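Flundbridge Community Forum > Food and Drink > Paper cups or real mugs at the Tosdale sale?

mossybank
Right, I've been put in charge of teas at the Tosdale plant sale in April and I'm already fretting. Last year we used paper cups for the lot and got through 200 of them before lunch, and both bins by the gate were overflowing. I'd love to do proper mugs this time. Has anyone run a stall with mugs and lived to tell the tale? There's one sink, and it's the tiny one in the back kitchen.

kettle_on
We did mugs at the bowls club open day and I'd do it again tomorrow. Tea tastes better for a start! You need two people washing up the whole time though, and one of them has to be someone who doesn't wander off to look at the dahlias.

grumblewood
Sorry but no. I did the washing up at one of these and spent three hours with my hands in grey water while everyone else was out in the sunshine. Paper cups are fine. People want to walk round with their tea, and you can't carry a mug and a tray of leeks without something going over.

mossybank
Fair point about the leeks. I was wondering about a deposit, maybe 30p a mug? Then they'd come back to the hatch by themselves.
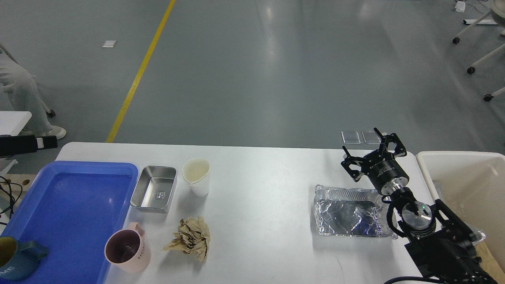
The other thing is where the mugs would come from. I've got 18 that match, from when my aunt's cafe shut, and after that it's whatever people have at the back of the cupboard. I quite like a mixed lot, but my sister says it looks like a jumble sale. It's next door to a jumble sale, so I'm not sure that matters.

kettle_on
Mixed is fine. Don't bother with a deposit, you'll be hunting for change all day and the queue will be out to the road. Just put a big tray at each end with a sign saying mugs back please. We lost 2 all day, and one of those turned up in the hedge.

pipandpeel
Can I stick up for paper a bit? My mum can't manage a heavy mug with her hands, and she'd feel daft asking for something special. If you do mugs, keep a sleeve of paper ones behind the hatch and offer them to everybody.

mossybank
Oh that's a really good thought, thank you, I hadn't considered that at all. Will do.

grumblewood
So now you're doing both, and you've got washing up AND bins.

pipandpeel
Much less in the bins though.

grumblewood
We'll see. What are you using for the hot water? If it's that Radari urn in the hall cupboard, it takes an age, so get it on by half eight. The tap drips as well. Stand a bowl under it.

mossybank
It is the Radari. I'll bring my big flask as back-up. Does anyone know if Hsieh bakery still do the end of day buns cheap if you ring ahead?

kettle_on
They did at Christmas. Ring before two, they get busy after that. And put me down for washing up, first half only, I want to get some sweet peas before they've gone.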